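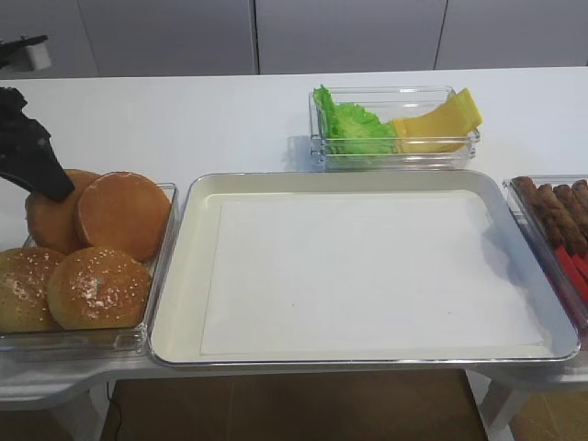 Two Nights in Seixas Without a Car

I went to Seixas in September with one bag and no rental car. These notes cover transport, the room, food, and the walk to the lighthouse, in that order. Prices are what I paid.

Getting there

The coach leaves from the lower level of the main station, not from the street stops where the city buses stand. My ticket was booked through Iteo, which charges a fee of 2 euros and sends a code that the driver scans. The machine in the station sells the same seat without the fee but takes cards only. Bags go under the coach, left side. Sit on the right if you want the river.

The last stop is at the top of the town. From there it is a downhill walk on cobbles to the harbor. Suitcase wheels do badly on this surface. 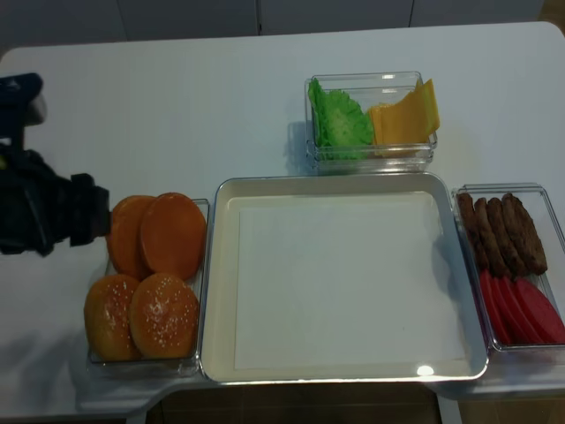 The coach back is less simple. The 5:30 p.m. departure shown on the printed timetable stops running at the end of August. I found this out at the stop and waited 60 minutes for the next one. The online timetable had it right.

The room

I stayed at a guesthouse run by Rosário Pinheiro, two streets behind the harbor. Room 3 faces the yard and is quiet. Room 1 faces a bar that closes at 2 a.m. The shower has good pressure and a step high enough to trip on. Breakfast is bread, cheese, and coffee from 8.

Check-in closes at 9 p.m. Frida Eskildsen, who was walking the coast in the other direction, had phoned ahead and was let in later.

Food

Most kitchens shut between 3 and 7. The grocery by the church stays open through the afternoon and sells rolls, fruit, and tinned fish. I ate there twice, on the wall outside. For dinner, the grill at the end of the quay has a short menu and no reservations. I had the sardines both nights.
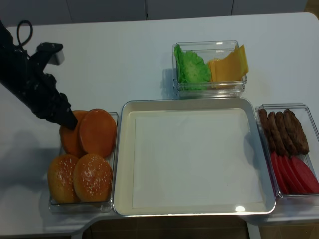 Tap water is fine to drink, though it tastes of chlorine near the harbor. There is a public fountain beside the post office with better water.

The lighthouse walk

The path starts behind the boatyard and is marked with yellow paint. It took me 90 minutes out and a little less back. The first half is sand, the second half rock. There is no shade.

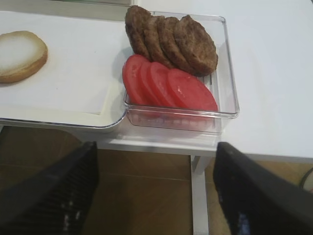 What I would change

Book room 3. Carry more water on the path. Take the morning coach home.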